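Skollden opens a folding room for baby and toddler clothes

May 2022

Families in the Plekholm neighborhood have a cheerful new place to bring the clothes their little ones have outgrown. Skollden, the children's clothing exchange, has opened a second room behind its shop, and it's given over completely to sorting, folding and bundling. If you've ever dug through a plastic tub looking for the matching half of a sleep set, you'll understand why regulars are so happy about it!

The exchange started in March as a single rack and a couple of shelves, and it filled up fast. Parents were coming in with grocery bags of onesies, knit sets, sleep sacks and tiny pants, and everything had to be gone through at the register while people waited in line. The new room takes all of that off the counter. Bags go straight to the back, get opened on a pale wood table with lovely wavy grain, and come out again as tidy bundles by size.
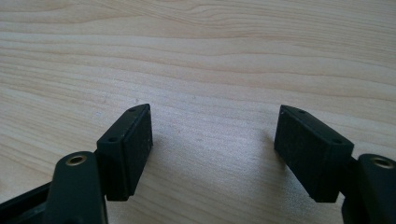 Do clothes need to be washed before they're dropped off?

Please wash and dry everything at home first, using an unscented detergent if you have one. The exchange has no washing machine, and anything that smells strongly of perfume or storage goes back to the family that brought it.

The table is the part of the room that people talk about most. It came from Pisano, the furniture workshop two doors down, and it's big enough for two people to fold side by side without bumping elbows. Splinters and rough edges are murder on fine knits, so the workshop went over the top by hand before it was delivered. Along the back wall there are 56 cubbies, labeled from newborn up to size 5, with a separate row for hats and bibs.

Folding at Skollden has its own house rules, and they're worth stealing for your dresser at home. Zip or snap everything first. Lay the piece face down, bring the sleeves in, fold the legs up to the waist and then fold once more so the size tag ends up on the outside. Lined pieces get a quick check on the inside as well -- a lining can bunch up in the wash and make a perfectly good sweater lie crooked. Smooth it flat with your palm, starting at the neck and working down, and the whole thing behaves much better.

Color is the other thing the room does well. Bundles are put together so that they make a week of outfits, and plain knits go in with prints that pick up the same shade. The spring bundles are especially sunny right now, with plenty of yellow knits alongside white cotton and little leaf prints.

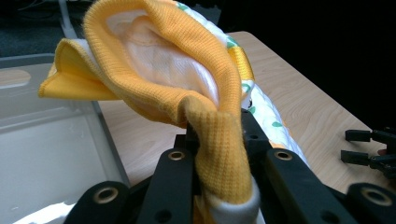 Each bundle holds 21 pieces and is tied with a strip of cotton cut from clothes too worn to pass on. Swapping is simple: bring in a bag of clean clothes, take home a bundle in the next size up. Families who have nothing to bring can still ask for one at the counter, and there is no form to fill out.

Fabric that can't be worn again is put to use too. The Tóth quilting studio picks up a sack of scraps every couple of weeks and turns them into crib quilts, a few of which already hang by the front window. The studio is hoping for more soft knits and quilted cottons in particular, even if they're stained or missing a snap.

The folding room keeps the same hours as the shop, and drop-ins are welcome to stay and fold for a while -- coffee is on, and there's a rug in the corner for kids. Some 2 dozen families came through during the first afternoon, and most of the size 3 shelf was gone by closing. Warm-weather pajamas and sun hats are wanted most at the moment, in any size. Winter coats should wait until the fall, when there'll be hooks up for them.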